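Bollia Alphabet Blocks
Wooden letter, number and picture cubes
Supplied by Trastora

Product code: 188
Material: solid wood
Finish: printed faces, clear water-based lacquer
Recommended age: 2 years and up
Storage: cotton drawstring bag, included

Bollia blocks are cut as plain cubes, sanded, and finished with a different face on each side. A single block can carry letters, a numeral and a picture, so the same set serves for first naming games and, later on, for short words. Edges are eased but not rounded over, and a block will stand square on any of its six sides.

The set is sold bagged. Blocks are not sorted by letter before packing. Replacement blocks can be ordered singly by letter; picture faces are assigned by the workshop and cannot be chosen. 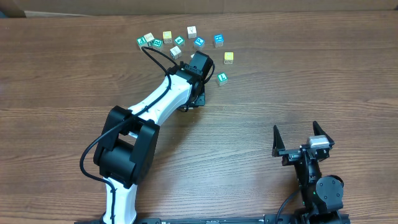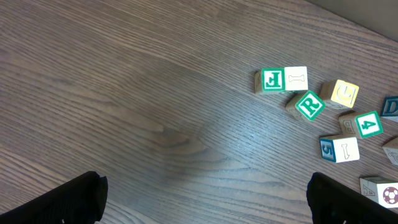
Face layout was revised by Josefien Hendriks after the first production run. Letters are capitals throughout, in a plain weight with no decorative strokes. A letter has no marked top or bottom edge, and a block put down at random will often show it turned, as with the green F in the second photo. For spelling work, turn each block upright before the child begins. Picture faces use thin line drawings, the bone being one of them, and are best viewed at normal table distance under even light.

Use
Place on a flat, dry surface. A table with a raised rim keeps blocks from rolling off during group use. For stacking, start with towers of no more than 8 blocks. Carpet is suitable for sorting games but gives a poor base for building.

Care
Wipe with a damp cloth and dry at once. Do not soak, and do not put in a dishwasher. Mild soap may be used on printed faces; alcohol wipes will dull the lacquer. Small dents do not affect use. Remove any block that has split or raised a splinter.

Storage
Keep away from radiators and direct sun. The bag is machine washable, cold cycle, with the blocks removed.

Ordering
Single sets ship from stock. Orders of more than 500 blocks are made to schedule, with the next run planned for September. Schools and day care centers should write to Joris Hoekstra at Trastora for a quote and state whether spare bags are needed.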